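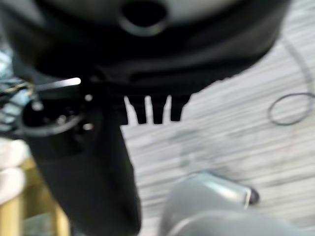

Birano Two-Tier Shoe Rack

A low wooden rack for slides, slippers and everyday shoes. The two shelves are angled, with the upper one set farther back, so the pairs underneath are easy to reach.

The rack is 800 mm wide and can go against a wall in an entryway or under a table with an open frame. Measure between the table legs first — the width is fixed, and the shelves can't be trimmed.

We use cookies to remember your cart and measure site traffic. Accept all | Manage settings

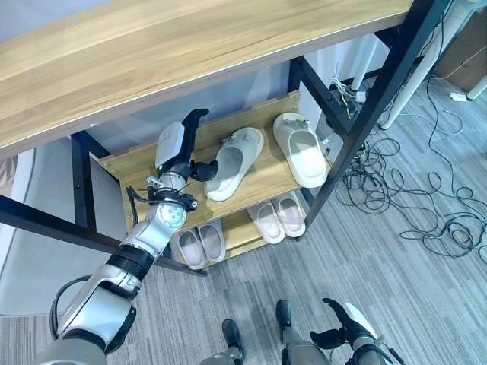 Thick-soled slides fit on either tier. Taller boots won't fit under the upper shelf and should be kept somewhere else.

Assembly takes 20 minutes with the hex key in the box. Put the lower shelf in first and leave the screws slightly loose until both shelves are seated. Wipe with a damp cloth and dry afterward.

Item number 2152. Ships flat in one carton. The matching Larnau bench is sold separately and will be back in stock in October.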